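Durnau Kitchen Pack, from Grivine

Simulated demonstrations for training arm policies. 600 episodes, 14 counter layouts, fruit and sink tasks.

The old listing promised the pack would "replace real collection". We've taken that out. Simulated fruit is easy fruit – score your policy on a real counter before you believe any number, ours included. 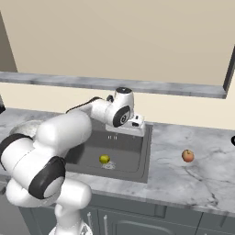

Failed attempts stay in, marked as failed. Filter them yourself if you must. Needs Flodar 7 or later.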